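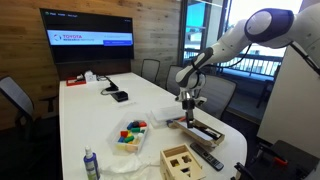
I moved my sewing and mending supplies four times before I got them to stay put, and I've been asked so often how I did it that I'm finally writing it all down. If you have one drawer that won't close and another with nothing in it but a dead tape measure, you're my kind of person, so pull up a chair.

The first thing I'd tell anyone is to sort before you shop. I used to do it backward (new bins are so much fun to buy!) and I'd come home with a stack of them that fit nothing I owned. Now I dump everything out on the biggest table I can get and leave it there for a whole day. Buttons go with buttons, zippers with zippers, and then there's a pile I call "what on earth." The pile is always the biggest. Mine had a curtain hook, two bike valves and the key to a suitcase we gave away before we moved to Okley.

Shallow beats deep for anything smaller than your thumb. I keep snaps, hooks and bobbins in flat trays, one layer only, and if a second layer starts forming I know it's time to give some away. Deep boxes are for fabric, batting and the iron-on stuff that curls up at the corners no matter what you do. I roll mine around a paper towel tube with the glue side in.

A lid you can see through saves a lot of muttering. Where I can't see in, I write on the end of the box, never the top, because as soon as you stack them the tops are gone. Pencil on masking tape works fine. Marker looks nicer but then you change your mind about what's in there and you're scraping at it with a fingernail.

Buttons! My friend Roswitha Reuter threads hers onto safety pins, one set to a pin, and I copied her after I spent an evening hunting for a fourth matching button for my husband's gray cardigan. Spare ones that come in those tiny bags with a new shirt get the same treatment, with a scrap of paper on the pin saying which shirt. I skipped the scrap of paper for years. Don't skip the scrap of paper.

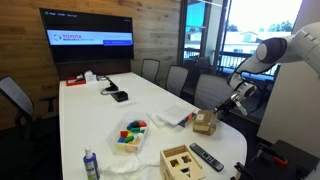

Now, before anything goes back where it lived, wipe the place down. Thread dust gets into every corner of a drawer and a damp rag only smears it around, so I vacuum first with the brush end, then wipe, then leave the drawer out until it's completely dry. Overnight if it's humid. I once put a packet of needles back too soon and they came out with little brown freckles on them, and that was the end of those. Needles and pins live in a tin now with a square of wool felt in the bottom.

For sticky spots from old labels, try a dab of cooking oil on a cotton ball and give it ten minutes. Rub with your thumb, then wash with dish soap and warm water. On bare wood I leave the oil out of it and use a warm iron over a cotton rag, quick little touches, and peel while the glue is soft. Test it on the back or the underside first, please, especially if it was your grandmother's.

Scissors: tie a ribbon on the fabric pair. Everybody in my house knows that the ribbon means hands off, and the paper scissors hang on a hook by the back door where they're easier to grab anyway. I had my good pair sharpened in Cerkcombe last September and they still go through denim like butter.

One more and I'll let you go. Keep a small cardboard box for things waiting to be mended, and keep it small on purpose. When it's full, I sit down and mend. I used to have a laundry hamper for this and at one point I found a pair of kid's overalls in it when the kid was in high school!

Ida Brandes wrote to ask what I do with fabric scraps. Anything bigger than my hand gets folded and kept, anything smaller goes into a bag for stuffing, and I cut up old T-shirts for dust rags. Wash them without softener or they'll just push the dust around. If you've got a better use for the skinny strips left over from hemming, I'd love to hear it, because I've got a whole shoebox of them and it's starting to bulge.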